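The great brick sort, part whatever

24/01/2023

So the bricks are still on the table. I know, I know. I said back in December that I'd have the whole tub sorted before the decorations came down, and here we are, decorations long gone, and I'm still picking little plastic bits out of the rug with my toes.

If you missed the earlier post, I bought a big mixed tub of secondhand building bricks at the Pritgate flea market. The seller wanted more for it, I made a sad face, and we settled. It's a total jumble (house bricks, wheels, roof pieces, half of what I think was once a fire truck) and I'd guess there are more than 300 pieces in there, which didn't sound like a lot until I tipped them out.

First thing I did was wash them. Warm water, a squirt of dish soap, and everything into a mesh laundry bag so the tiny ones didn't go down the drain. I swished them in the sink, rinsed them, then spread them on bath towels overnight. Do not put them in the dryer! I read a comment from someone who did and I still think about it. The water from the first batch was the color of weak tea and I was weirdly thrilled.

Then came the sorting, and this is where I got stuck for weeks. I started by color because it looks so pretty. Rows of jars, like a candy store! And it does look pretty, right up until you want one particular piece and you're digging through a whole jar of red trying to spot a red thing among the other red things. I lasted 3 evenings with that system and then dumped it all back in the tub and ate some toast.

Round two was by shape, and I'm a convert. I'm using a set of Voment drawers I got for the sewing stuff (the sewing stuff now lives in a shoebox, sorry, sewing stuff). There are seven drawers, and it goes like this: little two-stud bricks, longer bricks, flat plates, slopes and wedges, wheels, windows and doors, and then the drawer of mystery. The drawer of mystery is already full. I'm thinking of getting the taller Pristeo one for that, but I'm trying not to spend any more on this until I've finished.

The small bricks are my favorites to do. They're quick, they all go in the same place, and I love the odd colors you get in a mixed lot. I was expecting the basic red, blue, yellow, and there's all this gorgeous teal turning up! I keep pulling those out and lining them up by my coffee cup. I have an idea for a little storefront with teal trim, maybe a copy of the old Herrero bakery with the striped awning, if I can work out how you do stripes.

Wedges are the worst, for the record. Pointy, flat, impossible to pick up with short nails, and they hide under everything.

Anyway, two drawers to go and then I can build something. If you've got a good trick for getting stuck plates apart that doesn't involve teeth, please leave it in the comments. My dentist would thank you.
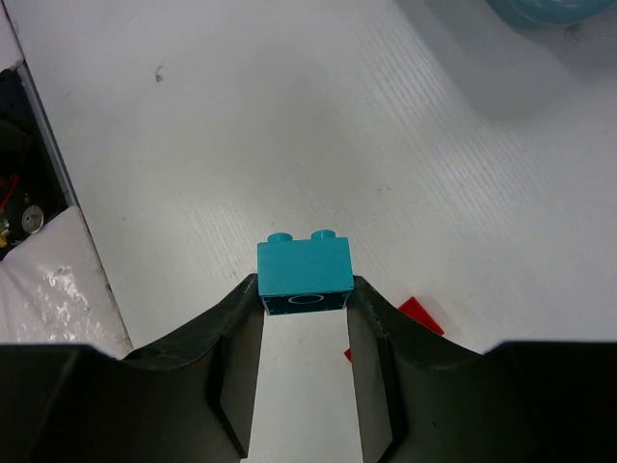 One of the teal ones, with a bit of red still to be sorted.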